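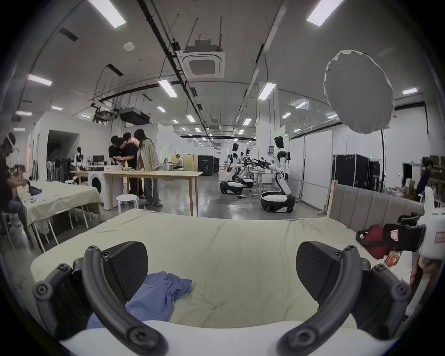 Check the pads before you blame the software, Emlyn Price kept telling people at the Kisham floor, and after a bad couple of weeks with the handheld gripper the Plinamdale team has more or less written that down as policy.

New upkeep routine for the handheld, then. In force from September. Short version: pads get wiped every 300 grips, swapped at 500, bolts on both finger arms get looked at every morning before first use, and no one takes it to the bed station until it has passed the cloth check.

Background for those who missed it. The gripper had been dropping fabric. Not hard objects, those were fine, boxes and bottles and so on went up and stayed up. But towels, shirts, anything thin and crumpled on top of a sheet, it would pinch and then lose a corner halfway up. First guess was the finger tracking. Second guess was the latest build of the recording software, which got rolled back and then rolled forward again the same afternoon with no change at all. Gumaro Palacios spent most of a shift on the cable.

It was the pads. Lint packed down into the ribs, right to the bottom of the grooves, so the face that should bite on cloth was close to smooth. You can't see it well from above. You have to take the pad off and bend it.

"We were brushing them on the finger, which just pushes the stuff deeper," Palacios said. "Off the finger, warm water, soft brush, along the ribs and not across. Then let them dry all the way. All the way. I have put one back damp and it slid on everything."

One of the arms had a second problem, a bolt backed out a little. Enough to let the finger lean. With the hand open it looked fine. Closed, the two pads met at the tip and left a gap lower down, and a gap is where a sheet or a sleeve slips through. Tightened, marked with paint pen across the head and onto the arm. If the line is broken in the morning, the bolt has moved. Takes a few seconds to look.

The bed station is where all of this shows up worst, which is why the check happens there. Blue cloth on the pale sheet, left crumpled, fingers open either side of it, come down slow, close, lift straight up. Then again a bit further along. The cloth has to come up and the sheet has to stay behind. If the sheet comes too you are pressing too deep or the pads are sitting too low on the arms. Do not smooth the cloth out first! Several people have been doing this and it makes the check worthless.

Same goes for the sheet. Wrinkles stay. A tight sheet flatters the gripper.

Justinas Strazds asked wether the check could be moved to the long table, where there is more elbow room. Answer was no, at least for now. A tabletop is hard and the bed gives, and the bad pads passed on the table every time they were tried. That is how they stayed on so long.

Camera next. The view from the tool has to take in both fingers, one each side, with the pads and the thing being picked up between them. If one finger sits higher than the other the mount has been knocked. Loosen, square it up, tighten, record a few seconds and play it back on a real screen. Not on a phone. A mount that's slightly off will still look fine on a phone and then a whole morning of clips has one finger creeping out of view.

Lens gets a dry cloth only, and not the check cloth, please. Arnaldo Salgado would like it known that he has found fingerprints on it 2 mornings running.

On calibration. The old habit was to zero the opening with the hand closed on whatever pads happened to be fitted. Fine until you change pads. New pads are a touch thicker than worn ones, so the closed position moves and every width reading after that is off by the same amount. Zero again after every swap. Also after any bolt work. It goes open, closed, open, closed, wait for the reading to settle, save. If the reading wanders with the hand held still, stop and hand the tool to Salgado.

Pads are to be changed in pairs, always. One fresh pad against one tired pad pulls cloth sideways and you get a twist in the lift. Spare sets are in the Mullow tray, bagged by pair, with the date written on the bag when it's opened. Please write the date. Half the bags in the tray currently say nothing and Prys Hopkin is working through them by bending each pad and squinting.

The grip count is kept by the software but only for clips that were saved. Practice runs don't count toward it, dropped clips don't either, so the real number is always higher. Hopkin wants a paper tally next to the station for the practice grips. There was some groaning about this. It's going ahead.

Does any of it matter for the three wheeled humanoids across the floor? Not directly, their hands are on a separate schedule and nothing in that has changed. Don't use the Powell pad cleaner on the handheld pads, though. That bottle is for the humanoid side and it hasn't been tried on this rubber. Water is enough.

Clips from the bad stretch are being gone through now. The ones with hard objects stay in. The cloth ones get watched start to finish, and anything with the twist or the lost corner gets tagged, not deleted. Strazds has asked for them to be kept in one folder as a reference for what worn pads look like in use, and that seems to have been agreed, though the folder doesn't exist yet as of this writing.

Morning order, for taping up by the station:

Look at the paint lines on the bolts.
Pads off, bend, look in the ribs. Wash if there is lint.
Pads back on as a pair, fully dry.
Close the hand and check the pads meet along thier whole face.
Zero the opening if anything was changed.
Camera view, both fingers, play back on a big screen.
Cloth check on the bed.
Write it in the log with your name.

Last item gets skipped the most. A blank line in the log counts as not done, and the tool stays down until somebody does it. Price did exactly that on the first morning, with people waiting, and made them start from the bolts.

Fresh pads have been ordered. No delivery time yet. Until they come, go easy on the spares and ask Hopkin before opening a new bag.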